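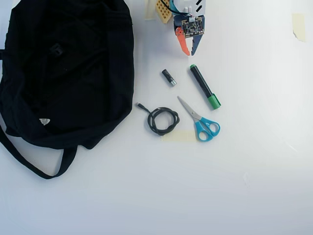
Rapport de projet — Louer des barques de pêche à Flumholm, est-ce que ça tient ?
Rendu le 13 décembre 2019

Bon, autant le dire tout de suite, je ne pêchais pas avant ce projet ! J'ai choisi le lac de Flumholm parce que ma tante y a un cabanon et que je pouvais dormir sur place (le budget déplacement était minuscule). La question de départ était simple : est-ce qu'un petit loueur peut vivre de barques à la demi-journée, sans guide, pour des gens qui veulent taquiner la perche en famille ?

Le ponton est mentionné dès 1815 dans les archives communales, pour le transport du bois, et la pêche de loisir n'arrive que bien plus tard. J'ai passé deux jours là-dedans, c'était passionnant et ça ne m'a servi à rien pour les chiffres.

J'ai distribué 400 questionnaires entre le camping et le magasin d'appâts Jodwood. Beaucoup de réponses parlent du prix, mais ce qui revient sans arrêt, c'est le permis : les vacanciers ne savent pas où le prendre, et certains renoncent carrément.
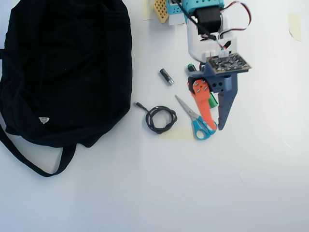
Côté matériel, j'ai comparé deux barques, la Pramanik et la Kokia. La première est plus large, on peut s'y lever pour lancer sans faire hurler tout le monde. La seconde se rame mieux par vent de travers, et elle coûte 2182 euros avec les rames et les gilets. J'ai retenu la Kokia pour mes calculs — Vasanthi Khan, ma tutrice, penchait pour l'autre et on en a discuté longtemps.

Il me manque encore l'hivernage. En février le ponton est pris dans la glace, il faut donc un hangar, et le seul devis reçu est de 553 euros la saison. Avec ça, une flotte de trois barques passe tout juste si l'été est beau. 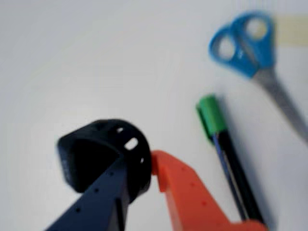

Fig. 3 — La pince au-dessus de la table blanche.

Pour la suite, je voudrais refaire l'enquête auprès des pêcheurs du coin, que j'ai trop peu interrogés (ils se lèvent à quatre heures, moi non).

Commentaires

perchette : Merci pour l'info sur le permis, on a galéré aussi l'été passé !

Loïc B. : La Kokia embarque de l'eau dès qu'on est trois, à vérifier avant d'acheter.

marmotte74 : Et les tarifs à la demi-journée, tu les mets où ?

Ce site utilise des cookies pour mesurer l'audience. Accepter | Refuser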